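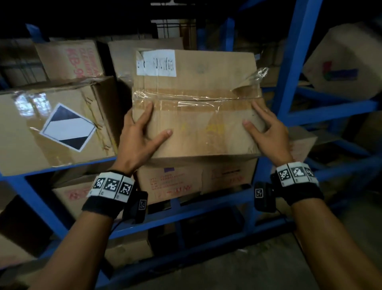

3.2 Condition of returned cartons

Cartons in the Skavano storeroom are not new. Most have made the trip out and back more than once, and the staff there reuse them until the board gives up. We wanted to know what gives up first. Short answer: the tape, then the seam under it.

Figure 4 shows a carton from the reuse stock, held in both hands in front of the blue metal rack. Tan board, worn. A long seam runs across the middle and the two panels no longer lie in one plane – they meet at an angle along the tape line. Clear tape sits over darker brown bands, so we scored the carton as "multi-layer" on the closure scale. At one end a flap of the clear tape has come away and sticks out past the edge of the board. We call this a free tail.

Free tails matter for stacking. A tail will catch on the next carton when it is slid onto the shelf, and the person either pulls harder or stops to press it down. Pulling harder lifts more tape. Pressing down rarely lasts, the adhesive side picks up dust and paper fiber and wont hold a second time.

Over the study period 2260 carton handlings were logged at the two sites (Skavano and Narura). Of these, 1240 were cartons with more than one layer of tape. Inspection was by hand and eye only, no instruments. Procedure: lift from rack, hold at chest height, thumbs on the panel, index fingers toward the seam, flex slightly, score. Then back on the rack or into the reject pile.

Old labels were scored seperately. A label left on from an earlier trip is not a strength problem but it does slow sorting, as the reader has to decide which one counts. The carton in Figure 4 still has a white paper label in a corner of the upper panel, wrinkled on one side. Stains and faded marks (yellow, brownish) were noted but given no score. We found no good way to tell a tape stain from a damp stain by eye, and dropped the category after the first 200 cartons.

Two points on the scale itself. First, "bent seam" and "soft seam" overlap. A seam can be bent and still stiff under the thumbs. Raters at Narura tended to merge the two, raters at Skavano did not, and the totals in Table 3 should be read with that in mind. Second, the Zondia grading sheet we started from has no entry for re-taping over old tape, so we added one.

Undersides were scored only when the carton was turned over – see Section 3.3 for floor wear and crushed corners.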